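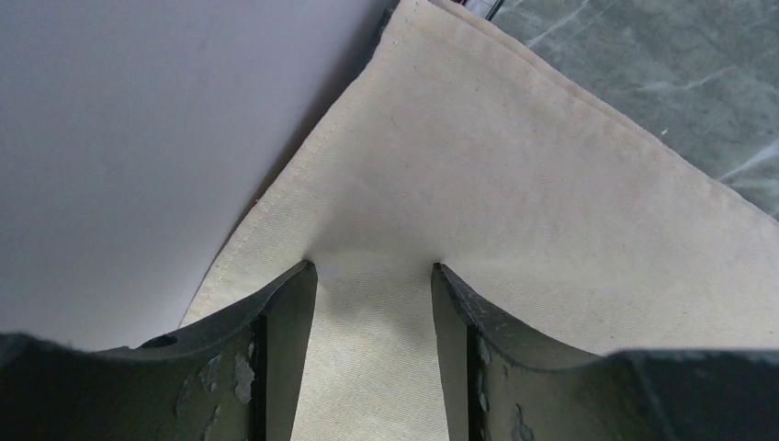
**Ticket 1072 -- Canvas cloths, folding station, Drellutwood workroom**
Status: Open, pending reply from supplier
Priority: Normal
Category: Textiles / finishing and folding

**Reported issue**

The Drellutwood workroom reports that the cream canvas cloths from the current Carkport delivery do not fold square. When a cloth is folded in half and the hems are brought together, one corner lies past the other and the folded stack leans. The workroom asks whether the cloths should be returned or whether the fold instruction should be revised.

**Item details**

- Item: canvas cloth, cream, twill weave, hemmed
- Supplier: Carkport
- Order reference: 965
- Quantity delivered: 100
- Laundered before use: yes, one cycle, Drulix detergent, low heat

**Log**

*January, 9:10 a.m.* Ticket received and assigned to Textiles. The workroom was asked to set aside 5 cloths from the delivery and to keep them unpressed until they had been measured.

*9:45 a.m.* Hem inspection. The stitching runs parallel to the edge on the sides checked, and no skipped or broken stitches were found. The hem is thicker where the fabric is turned under, and it tends to roll on some sides. A rolled hem takes up width unevenly and may account for part of the mismatch at the corners.

*10:30 a.m.* Cloths measured flat on the white work surface, hems smoothed by hand beforehand. Three of the five were square within tolerance. Two were longer on one diagonal than on the other. The difference was small enough that it would not be noticed on an open cloth, but it doubles with each fold.

*11:15 a.m.* Fold test, first method (corner to corner). The top layer drifted on all five cloths, including the three that had measured square. The weave gives when it is pulled on the diagonal, and lifting a cloth by a single corner is sufficient to stretch it out of line. 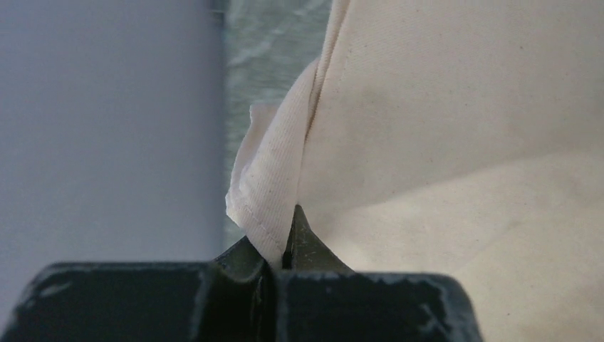

*Fig. 2. Canvas held at one point during the fold test; the diagonal of the weave shows on the surface.*

*11:50 a.m.* Fold test, second method (edge to edge). The cloth was laid flat, the hem was taken at two points along one side, and the side was carried over without tension. The three square cloths folded correctly. The remaining two were still out at one corner, although by less than before.

*1:20 p.m.* The two irregular cloths were dampened, pulled gently along the short diagonal, and pressed. One came back to square. The other did not, and it has been tagged and placed with the return paperwork.

*2:05 p.m.* Laundry settings reviewed. Records show that the dryer was run at low heat as instructed. No change to the wash procedure is recommended at this time.

**Findings**

1. The principal cause is handling. Corner lifting stretches the twill on the bias.
2. Rolled hems contribute and should be flattened before the first fold.
3. A portion of the delivery may have been cut off grain. The sample is too small to state how many cloths are affected.

**Interim instruction to the workroom**

- Lay each cloth fully flat and smooth the hems outward from the center.
- Fold edge to edge, holding the hem at two points.
- Do not shake, snap, or hang a cloth by one corner.
- If the corners do not meet after the second fold, open the cloth and begin again. Do not force the layers into line -- the crease will set in the wrong place.
- Place cloths that fail twice in the return bin with a tag showing this ticket number.

**Outstanding**

- Carkport has been asked to confirm whether order 965 was cut from a single roll.
- The Arumugam workroom holds cloths from an earlier order and has been asked to run the same fold test for comparison.
- Return authorization for the tagged cloth has been requested and has not yet been received.

*3:40 p.m.* Interim instruction posted at the folding station. Ticket to remain open until the supplier replies.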